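The Milk Square

By the time I got to Marciniak that morning, Homa Talebi had already covered the big table in brown paper and was crawling along its edge with a roll of blue tape between her teeth. I loved her for it. I had been working for her for eight days and had loved every one of them.

"Siu-fong! Hold that end," she said, or something close to it. There was tape in the way.

I held that end. She pulled the strip across, pressed it down with her thumb, and stood back with her head on one side. It was crooked. She didn't care, and after a second I didn't either, because you could see what she was up to. The whole table was turning into squares, like a map of a very orderly country.

Marciniak was going to be the best breakfast room in Kustton. It had been a button shop, then a bank branch for people who didn't like banks, then nothing at all for three years, and now it had tall windows and a smell of fresh paint and it was ours (well, it was Homa's, but she said "ours" so often that I'd started believing her). We were opening in April. There would be 18 seats and one breakfast, and it would be laid the same way in front of every single person who sat down.

"People think it's about the food," Homa said, tearing tape. "The food is wonderful, Wojciech is a genius with eggs. But you sit down half asleep. You put your hand out. And what does it find?"

"Coffee?"

"It finds the coffee! Without looking! Can you imagine?"

I could. I'd spent six years in places where my hand had found the ketchup, or a wet menu, or somebody's elbow.

So we mapped it. One big table, more squares than we'd ever need, and each thing in the breakfast got moved from square to square until it felt right. Homa called out squares the way other people call out bingo. I moved things, and then we'd both sit and shut our eyes and reach. It was ridiculous and I have never had so much fun at a job. I reached for the mug and found the mug. I reached for the mug and found Homa, who was also reaching for the mug. We tried it with the milk near and the mug far, then the other way, and around ten I noticed I'd started humming.
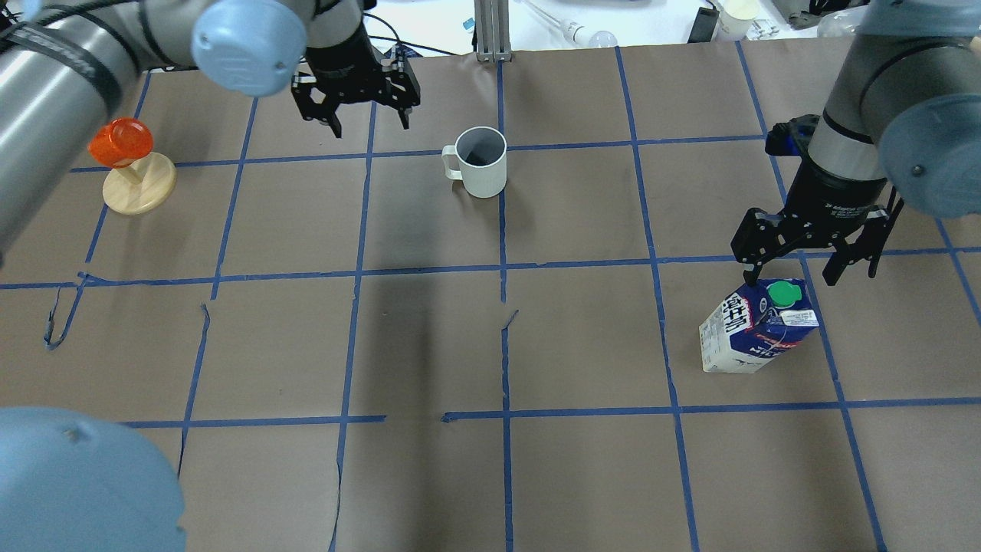
Milk on the right, mug toward the back with its handle to the left.

The handle was where the trouble began.

Norbert Kovács came in at eleven with a box of bread samples on his shoulder. Norbert baked for half the town and was as big as a door, and he wanted to know what we were playing. Homa told him. He put the box down at once, dragged a stool over, closed his eyes, and reached for the mug with his left hand.

"Oh, that's nice," he said.

"What's nice?"

"It's the right way round. They always give it to me the wrong way round."

Homa looked at me. I had put the mug down and I'm not left-handed; I had just put it down. She turned it so the handle pointed the other way, and Norbert reached again, and his knuckles bumped the china, and his face fell in such an honest way that she turned it straight back.

"Eighteen seats," she said quietly. "How many Norberts?"

"There's only me," said Norbert, eyes still closed.

Well, that opened everything up! If the mug could go either way then the milk couldn't stay in the milk square, because a left-handed person pours from the other side. And if the milk moved, it landed where the bread was supposed to be, and Norbert had strong views about bread being moved. He argued them with his mouth full. Homa took notes on the corner of the paper in pencil. I kept handing her things and she kept handing them back.

Then Wojciech Kwiatkowski came out of the kitchen to see why it was so loud. He had a dish towel over his arm and flour up to the elbow, and he looked at our country of squares for a good long minute.

"Why do you put the cup down at all?" he said.
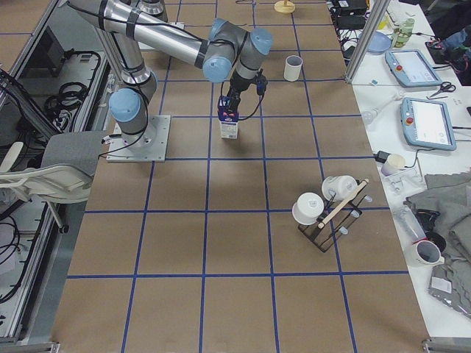
A breakfast has a beginning, and we had skipped it. That was what Wojciech was telling us, in his slow, sideways manner, wiping each finger on the towel. At his grandmother's house no cup was ever waiting for you at your place. You came in, said good morning, and took one down, and that was how she knew you were awake enough to be spoken to. He pointed with his chin at the black wire rack on the table, the one with the light wooden dowel running over it, where two white mugs hung facing different ways. We'd been treating it as storage. Homa had her hand over her mouth. I walked up to it from the door, the way a customer would, and unhooked a mug with my right hand, and Norbert did the same with his left, and when we set them down at our places each handle was pointing precisely where its owner wanted it. Nobody had needed a rule!

"And the milk?" said Homa. She was almost whispering.

"The milk goes where they leave it," said Wojciech, and went back to his eggs.

I wish I could tell you she took it gracefully. She went outside and stood on the step for ten minutes. She had bought so much tape. She'd gotten it from Mohsin Dhanial at Lirkex, the hardware place by the bridge, and he'd given her a price on it because she'd told him all about the grid and he had been thrilled (Mohsin is thrilled by anything measured). I watched her through the window, talking to herself and making small chopping movements with one hand, and then the chopping slowed down and turned into something more like stirring.

When she came back in she was beaming.

"The squares are for us," she said. "They're for when we lay it out in the morning! Then people come in and ruin it, and that's breakfast!"

She made us all do it from the start. We set everything in its place, very exact, tongues between our teeth. Then we went out to the sidewalk, all of us, Wojciech too, and came in again as customers. Norbert played a man with a train to catch. I was a widow with a secret. Homa was herself but hungrier. We took down mugs, we passed the butter, we leaned across each other, Norbert knocked over the milk (it was shut, thank goodness) and a strip of tape caught on his sleeve and came up with a lovely long ripping noise. Homa actually clapped. 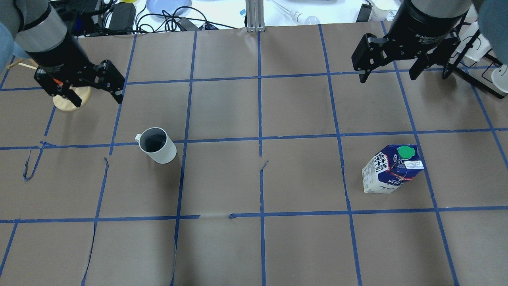
"Who lays out the bread in the morning?" I asked.

"Norbert does, at six, before the doors are unlocked," said Homa.

That was news to Norbert, but he was buttering something and only nodded. Six was nothing to him. He'd be up since two anyway, and he liked the idea of the room with the lights just on, and the street still dark, and a square with his bread's name on it. He asked if he could have one nearer the window. Homa gave him two.

We worked until the light went orange on the paper. I redrew the plan so Mohsin could cut us a proper board from it, and I marked the bread and the butter and the spoons, and when I came to the milk I held the pencil over the page for a while and looked at Homa.

"Put a question mark," she said, delighted. "Put a big one!"

I put a big one. Then Wojciech called from the kitchen that the eggs were ready and would not wait, and we all went to get our mugs.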